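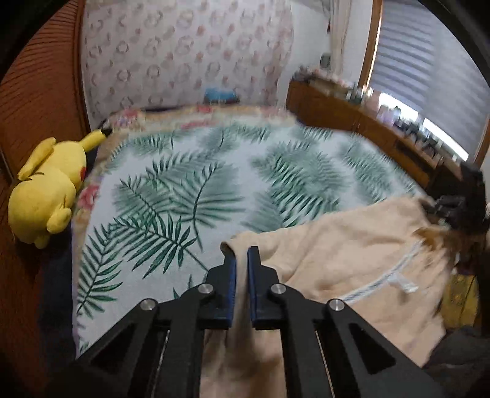

Nandini Salian took three weeks off in July and stayed at home in Pradulstead. I asked her how it was.

"The first morning I woke up at the usual time and I was angry with myself," she says. "I had my whole vacation to sleep and there I was, making coffee in the dark."

She works in the billing office at Girneso, where she had saved her days for two years. Her manager, Aravind Iyer, told her to use them or lose them.

"He was kind about it. But he also called me on the second day to ask where is the key for the cabinet!"

Did she answer?

"Of course I answered. It was in my bag." 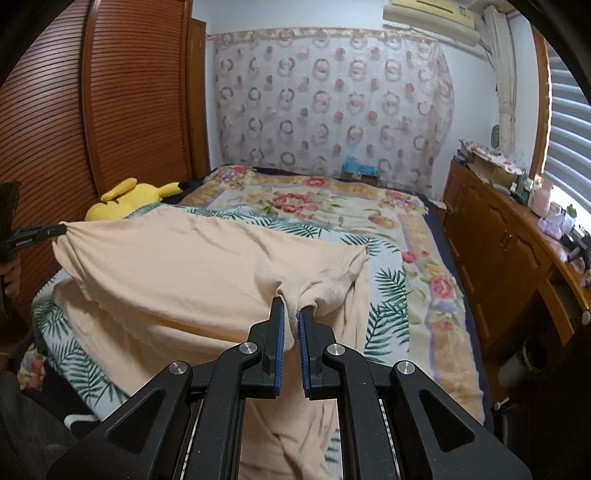
After this she left the phone in the kitchen drawer. Her sister Erna was not pleased, and complained that she had to walk over with the dog, Pinto, to ask a simple question.

Nandini had planned to paint the hallway. She bought the paint and it is still in the closet. Mostly she read on the balcony and slept after lunch, a thing she had not done from childhood.

And when she came back to the office?

"There were 300 emails. I read the newest ones first, and many of the old problems were already solved by somebody."

She has asked for a week in winter also. Aravind has not replied yet.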